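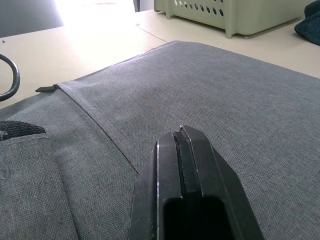 Gorow Manipulation Software
Second progress report to the Leronura Fund
Prepared by Tsion Tekleab, project lead

Period covered: July through January

Summary

The grant pays for software that lets a single arm with a two-finger gripper handle soft goods on a tabletop: bags, towels, clothing. In this period we finished the new perception module, replaced the grasp planner and moved all logging to one format. The contact controller is behind schedule. Spending is within budget, and we ask for one change to the plan, described near the end.

Perception

The first version of the perception module treated a bag as one gray blob. It found the outline well enough and nothing inside it. The new version labels parts: flap, seam, zipper pull, pocket, mesh. It runs on the wrist camera alone, since the overhead camera loses the bag whenever the arm leans over it.

Training used 4,000 labeled wrist images, of which 2,000 were collected in this period. Gray fabric on a pale table turned out to be the easy part. Black parts are harder. A black zipper pull, a black cable and the gripper's own black body have similar values, and the early model often called the cable a zipper pull. We now mask the gripper using its known shape and joint position before the image reaches the model, and we added cables to the label set as their own class. The confusion between cable and zipper pull still happens when only a short piece of cable shows.

Bright light from behind the table is the other known problem. Where the tabletop washes out, the far edge of a bag can disappear for several images in a row. We tried fixed exposure and went back to automatic exposure with a limit on how fast it can change. That was Kaczorowski's suggestion from the midyear review, and we have kept it.

Planning

The old planner scored grasp points on height alone and preferred the highest fold it could find. On a flat bag there is no such fold, so it picked points more or less at random. The replacement takes the part labels and follows seams. If a flap edge overlaps the panel below it, the planner approaches across the seam with the fingers low. If it sees a zipper pull, it lines up with the pull's long side.

Other objects on the table are treated as obstacles with a fixed margin. This is crude. A basket and a rumpled towel get the same margin even though brushing the towel would do no harm. We will leave it alone until the contact work is done.

Control

This is where we are late. The controller is supposed to press down on fabric until it feels the table, then back off slightly before closing. The force estimate comes from motor current and is noisy at low speed, so the arm either stops above the cloth or pushes harder than we want. Padded edges make it worse, as the padding gives way gradually and there is no clear moment of contact.

We have two fixes under test. One filters the current signal and lowers the approach speed for the last 11 millimeters. The other uses the wrist camera to watch the weave near the fingertips and calls contact when the fabric starts to move. The second looks better on patterned or coarse fabric and does little on smooth fabric. We expect to ship them together, with the camera check as a backup.

Tooling

Every run now writes one file containing images, joint positions, motor current, planner choices and the operator's notes. Before this, the notes were in a spreadsheet and half of them could not be matched to a run. The replay viewer, Plunari, opens these files directly and can step through a run at 50 samples per second. It still crashes on files with a missing camera stream – a fix is written but not merged.

Requested change

We ask to move the two-arm study out of this grant year and use that time for the contact controller. The total does not change. Without dependable contact on one arm, results from two would be hard to read.

Next period

Finish and test the contact controller. Add dark bags to the training set. Merge the Plunari fix and release the file format description. Send the labeled image set to Kaczorowski for outside review before the final report.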